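Driddale opens its bench to anyone choosing a robot hand

Media release, for immediate use

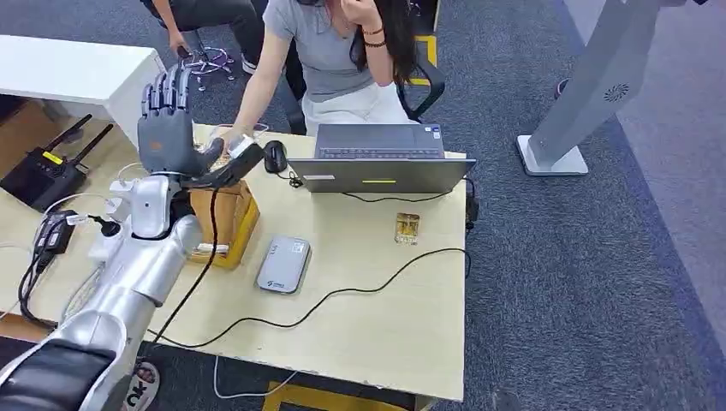
I've been running the comparison bench at Driddale for a while now, and the question I get most from people who ring up is which hand they should buy. My answer is always the same annoying one: what are you picking up? So in May we stopped answering it over the phone and started putting the hands side by side, and today I get to tell you what we found (and that you can come and try it yourself!).

We tested three hands. The Sakier is a five-fingered one, the Michailidis is a three-fingered gripper with soft pads, and the Visov is a plain two-jaw parallel gripper that costs a good deal less than the other two. Each went on the same arm with the same controller, and we kept the settings as close to identical as the makers' software would let us. Then we gave them 34 everyday things to pick up, hold and put down again — small cartons, a stapler, pill bottles, a tape roll, a rather slippery shampoo sachet that I've come to dislike.

All up we logged 1665 attempts across the three hands. The Visov was the quickest on anything with two flat sides, and it was the easiest to set up by a long way. I had it going before my tea was cool enough to drink. The Michailidis did best with soft packets and barely marked them. The Sakier took the most fiddling, and we lost most of a morning to its thumb calibration, but it was the only one of the three that could manage the scissors, and it coped best when we moved an object a little after the arm had already started its reach.

We also wrote down the dull stuff. How long does it take to swap one hand for another? Where does the cable go when the wrist turns over? Which error messages make any sense to a person who didn't write them? There were 298 drops in total and every one is in the results with a note on what we think went wrong, including the ones that were plainly my fault.

The full results are free to download from the Driddale website, along with our settings files and the list of objects, so you can run the same tests at your own place. If your numbers come out differently from ours, please send them in. I'd love to see them.

Bench sessions are open to small manufacturers, labs, schools and repair shops. A session runs for two hours, and you're welcome to bring up to 30 objects of your own, as long as each one fits on a desk and won't leak. We'll have all three hands ready to swap over, and one of us will sit with you at the laptop while you try them.

To book a session or ask for the results in print, get in touch through the bench page on the Driddale website. Cameras are next on our list, so if there's one you'd like to see tested, tell us when you write.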